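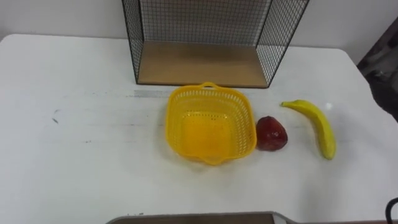

Section 4. Your first pick-and-place routine

The Basket routine is where we suggest every new Skelirel owner begins, even those of you who have worked with other hands before and are itching to get to the harder things in Section 9. It's short, it's forgiving, and it will show you quickly whether the calibration you did in Section 3 has taken. Lay your table out with the basket in front of the wire cube and the play fruit in a loose row off to its right, strawberry first and then the banana, with a bit of bare tabletop between the two. You don't need to measure anything. A white or pale table is nice to have, and a few scuffs on it won't bother the camera at all.

Before you start

Please check that the hand is switched on and resting in its home position, and that the Losport control app says Ready in the top corner. If it says Waiting, give it a moment and have a cup of coffee. The stop button should be within easy reach of whoever is running the routine – and yes, that applies even if you're only going to watch.

CAUTION: Keep fingers, sleeves and hair away from the tabletop whenever the app says Ready or Running. The hand moves gently in this routine, but it can still pinch.

Setting up the table

1. Push the wire cube to the back of the table with its open side facing the hand. It isn't used as a target until Section 5, but it's best to let the camera get used to it now.

2. Put the basket down in front of the cube. Turn it so that one handle is at the back, nearest the cube.

3. Place your fruit to the right of the basket. Any of the soft or plastic pieces in the Plallent play set will do, and you can swap one red fruit for another if you like. Leave the basket empty for now.

4. Run your eye along the cable by the forearm. It should hang in an easy loop and never lie across the fruit or the basket.

5. In the app, tap Look. Each piece of fruit on the screen should get a green outline. If one is outlined in amber, nudge it a little farther from its neighbor and tap Look again.

Running the routine

6. Tap Routines, then Basket, then choose the red fruit. Tap Start and let the hand do its work. Please resist the temptation to help it along, however slow it seems!

7. When the app says Placed, look for yourself that the fruit is sitting inside the basket and clear of the rim. If it has rolled away, tap Stop, set it back in its spot and start over from step 5.

8. Now choose the banana and tap Start. The hand comes in from the right with its fingers low over the table, and for long, curved pieces like this one it takes its time settling on a grip.

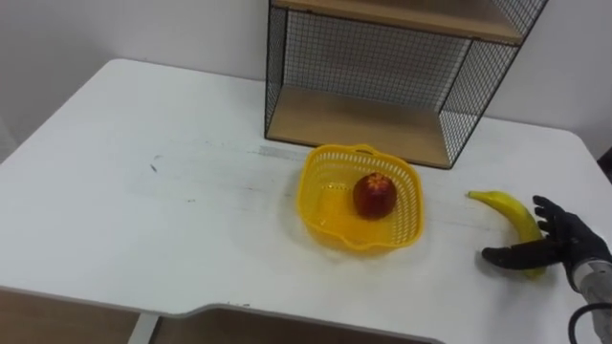
Figure 4. Hand at the banana, red fruit in the basket.

9. When both pieces are in the basket, tap Home and wait for the app to say Ready before you clear the table.

NOTE: If the fingers close a little to one side of the banana, turn it so the stem points up and to the left, away from the hand, and try once more. Damian Moser on our support desk keeps a list of grips that owners have found useful, and he's always glad to hear of a new one.

NOTE: Very shiny fruit under a bright lamp can confuse the outlines in step 5. Moving the lamp is usually quicker than changing any of the settings.

If the routine stops by itself

Code 37 means the hand has touched something it wasn't expecting, most often the rim of the basket. Slide the basket a touch closer to the cube and tap Resume.

Code 44 means the camera has lost sight of the fruit. Check that nothing is standing in the way, then go back to step 5.

If either code comes up again after you've tried this, turn to the calibration pages in Section 3 and repeat the wrist check. It's a bit of a chore, we know, but please finish it before going on to the Bárány shelf routines in Section 5, which use the same wrist settings.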